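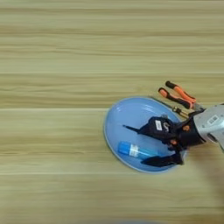

Review: Pronira's grasp planner, two months in

Pronira is a method for picking small objects out of shallow dishes. It came out of the Skekusmont group with a paper, a code release and a set of trained weights. We ran it on one arm at Coltness for two months. Damian Leitner did the setup and I ran the trials.

The idea is simple. Most planners score a grasp on the object alone. Pronira also scores the surface under it, so a raised rim or a glossy plate lowers the rating of any approach that comes in too flat. The weights were trained on 1347 grasps, a small set for this kind of work.

Installation took most of an afternoon. The calibration script fails without a message if the camera and arm clocks disagree, and the manual does not mention this. After that it ran fine. Planning takes roughly 7 seconds per attempt on our machine. That is slow.

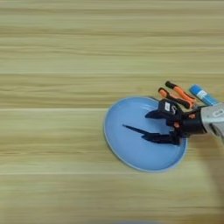 Gripper over the light blue plate, with the arm reaching in from the right.

Clear tubes are the hard case. Our older planner, Reisinger, tends to aim for the cap and leave the body alone. Pronira puts the fingers closer to the middle. We did 35 trials with each and I would call Pronira better on plates and about even on bare table. Jonas Fuchs thinks the gap would shrink with a depth camera newer than ours, and he may be right.

Things I would change: the log files are huge, the rim setting has to be edited by hand, and tools lying next to the dish are treated as part of the background.

I would recommend it to a lab that works with dishes or trays and can live with the wait. For open tables, keep what you have. We plan to try the next release in May.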